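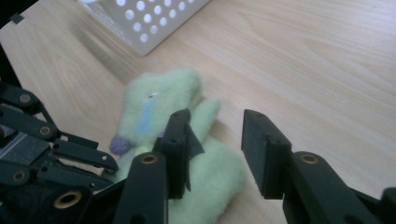

Zetenville ouvre une bourse aux jouets permanente

La commune de Zetenville ouvrira en décembre une bourse aux jouets dans l'ancienne école de la rue Kaczmarczyk. Les familles pourront y déposer des jouets et des peluches en bon état et repartir avec d'autres, sans payer.

Le conseil municipal a voté 3766 euros pour les étagères et la peinture. Le reste du mobilier vient de la médiathèque. « Nous visons 300 familles la première année », indique Naima Nasr, adjointe à la petite enfance. 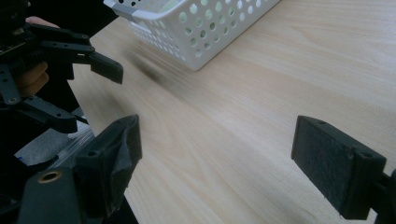

Dépôts et horaires

Les dépôts se feront le matin, de 9 h à midi. Les jouets à pile doivent être apportés avec leur notice. Edmund Walczak, responsable du lieu, demande de laver les peluches avant de les apporter. Les puzzles incomplets seront refusés.

Une collecte organisée cet automne à Drurno a déjà permis de réunir 70 jeux de société.

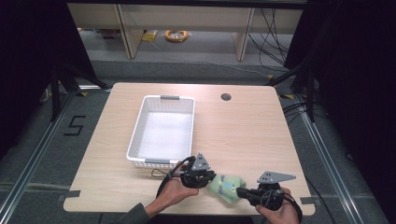

Faut-il habiter la commune pour participer ?
L'inscription est ouverte aux habitants de Zetenville et de Drurno, sur présentation d'un justificatif de domicile.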